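Wenn der Greifer zu früh loslässt

Ein Fehler in der Öffnungsbreite hat in Cletwood einen Teil der Trainingsdaten unbrauchbar gemacht. Die Ursache lag in einer Kalibriertabelle, die Folgen reichten bis in die Steuerung der Roboterzelle.

03.09.2023

Der Schaden war überschaubar: ein verbogenes Fingerpaar, ein gerissener Riemen im Handgelenk, ein Stillstand von 7 Arbeitstagen. Der Arm der Zelle Brurkow sollte einen Pappbecher anheben, auf Schulterhöhe bringen und seitlich abstellen. Er hob ihn an, öffnete auf halbem Weg die Finger und fuhr mit leerem Greifer weiter in die Ablageposition. Beim nächsten Versuch schloss er zu weit, drückte die Finger gegeneinander und zog den Strom bis zur Abschaltgrenze. Die Überwachung griff beim dritten Mal zu spät ein.

Verletzt wurde niemand, der Schutzbereich war frei. Der Betreiber Prurley stufte den Vorfall trotzdem als meldepflichtig nach der eigenen Betriebsanweisung ein, da ein Greifer, der unter Last ohne Befehl öffnet, bei schwereren Teilen als Pappbechern ein anderes Ereignis gewesen wäre.

Die Suche begann am Arm und endete am Tisch. Die Bewegungen der Zelle stammen aus einem gelernten Modell. Es wird mit Aufzeichnungen trainiert, bei denen Menschen handgeführte Greifer benutzen, in Cletwood paarweise, einen je Hand. Auf jedem sitzt ein Würfel mit Passermarken zur Lagebestimmung, die Öffnungsbreite der Finger wird gesondert erfasst. Gearbeitet wird an runden Tischen mit Alltagsgegenständen wie Bechern, Gläsern, Flaschen, Vasen.

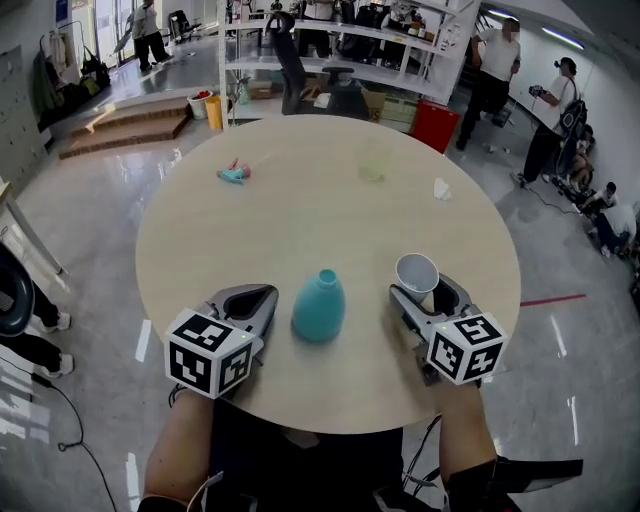 Der Fehler in der Tabelle

Die Öffnungsbreite wird am handgeführten Gerät nicht direkt gemessen. Ein Sensor im Griff liefert einen Rohwert, eine Tabelle rechnet ihn in Millimeter um. Die Tabelle gilt je Gerät und wird nach jedem Fingertausch neu aufgenommen: Finger ganz schließen, Wert speichern, Finger ganz öffnen, Wert speichern, drei Zwischenstellungen mit Prüfklötzen.

Im Juli wurden an mehreren Geräten die Finger getauscht. Die neuen Finger tragen eine weichere Auflage, die sich beim Schließen zusammendrückt. Wer bei der Aufnahme kräftig zudrückte, speicherte als Nullpunkt eine Stellung, die im normalen Gebrauch nicht erreicht wird. Alle Breiten lagen danach zu hoch. Ein Becher, der fest im Greifer saß, stand in den Daten mit einer Öffnung, bei der er hätte fallen müssen.

Bei einem zweiten Gerätesatz trat der umgekehrte Fall ein. Dort war der Nullpunkt bei leicht geöffneten Fingern gespeichert worden, die Werte lagen zu niedrig. Das Modell bekam für dieselbe Handlung zwei einander widersprechende Angaben und lernte beide. Je nach Ansicht des Objekts wählte es die eine oder die andere, gelegentlich wechselte es mitten in der Bewegung. Das erklärt sowohl das vorzeitige Öffnen als auch das Überdrücken.

Von 2.627 Aufzeichnungen, die in das fragliche Modell eingegangen waren, stammten 1.094 von Geräten mit falscher Tabelle. Aufgefallen war das bei der Eingangsprüfung nicht. Sie kontrolliert Bildrate, Zeitstempel, Sichtbarkeit der Marken und Lücken in der Bahn. Die Öffnungsbreite wird nur darauf geprüft, ob sie im zulässigen Bereich liegt, und das tat sie in allen Fällen.

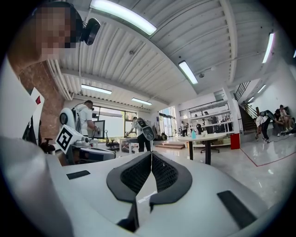
Die Nachprüfung übernahm das Ingenieurbüro Dimaculangan. Der naheliegende Weg, alle Geräte neu zu vermessen und die alten Daten umzurechnen, schied teilweise aus, weil zwischen Fingertausch und Vorfall nicht jede Tabelle versioniert gespeichert worden war. Das Büro wählte deshalb den Umweg über die Bilder. Die Kamera am Greifer blickt über das Gehäuse auf die Finger, und deren Abstand lässt sich in jeder Aufnahme abgreifen, sofern sich die Kontur vom Hintergrund löst. Bei den schwarzen Fingern mit ihrem dicken Rand und der dunklen Wabenfläche innen gelang das vor einem hellgrauen Boden zuverlässig, vor dunkler Kleidung deutlich schlechter. Die beiden Finger treffen sich V-förmig, gemessen wurde daher an der Spitze und nicht an der Wurzel. Aus dem kleinsten beobachteten Spitzenabstand je Sitzung ergab sich ein Ersatz-Nullpunkt.

400 Aufzeichnungen wurden zusätzlich von Hand ausgewertet und mit dem Bildverfahren verglichen. Die Abweichung blieb unter der Dicke der Fingerauflage und damit in einem Bereich, den die Regelung des Arms ausgleichen kann. Wo die Fingerspitzen verdeckt waren, wurde die Sitzung verworfen. Eine Interpolation über verdeckte Abschnitte hat das Büro geprüft und abgelehnt: Der Moment, in dem das Objekt die Spitzen verdeckt, ist gerade der Moment des Zugriffs, und dort wird der Wert gebraucht.

Schwieriger war die Frage nach der Abschaltung. Die Zelle überwacht den Motorstrom der Finger mit einem Grenzwert und einer Verzögerung, die kurze Spitzen beim Anfahren ausblenden soll. Beim Überdrücken pendelte das Modell jedoch zwischen zwei Sollwerten. Der Strom fiel jeweils kurz unter die Schwelle, der Zähler begann von vorn. Elektrisch war jede einzelne Spitze zulässig, mechanisch summierten sich die Schläge auf den Riemen.

Prurley hat daraus zwei Änderungen abgeleitet. Der Zähler wird nach einer Unterschreitung nicht mehr auf null gesetzt, er läuft langsam zurück. Außerdem begrenzt die Steuerung nun die Änderung des Sollwerts pro Takt, unabhängig davon, was das Modell ausgibt. Beides sitzt in der Steuerung des Arms und damit außerhalb des gelernten Teils.

Auf der Seite der Aufzeichnung ist der Aufwand größer. Jede Sitzung beginnt jetzt mit einem Referenzgriff: Finger schließen ohne Kraft, öffnen bis zum Anschlag, einmal einen Prüfklotz fassen. Der Ablauf wird mit aufgezeichnet und maschinell gegen die Tabelle geprüft. Weicht ein Wert ab, wird die Sitzung gesperrt, bevor sie in den Datenbestand gelangt.

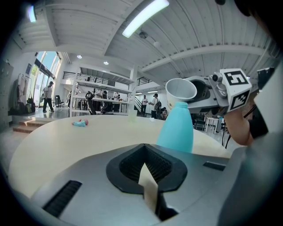 Die Tabellen selbst tragen eine Versionsnummer und den Stand der montierten Finger. Ein Fingertausch ohne neue Tabelle führt dazu, dass das Gerät keine Aufnahme mehr startet. Für Geräte mit weicher Auflage schreibt die Anweisung eine Schließkraft vor, die mit einer Federlehre eingestellt wird.

Offen ist der Umgang mit älteren Modellen. Zwei davon laufen in anderen Zellen weiter, mit reduzierter Geschwindigkeit und der neuen Sollwertbegrenzung. Ihre Trainingsdaten reichen in die Zeit vor dem Fingertausch zurück und gelten als unauffällig, nachgeprüft sind sie bisher nur in Stichproben. Die Zelle Brurkow arbeitet seit dem Austausch des Riemens mit einem neu trainierten Modell, vorerst ohne Freigabe für Glas.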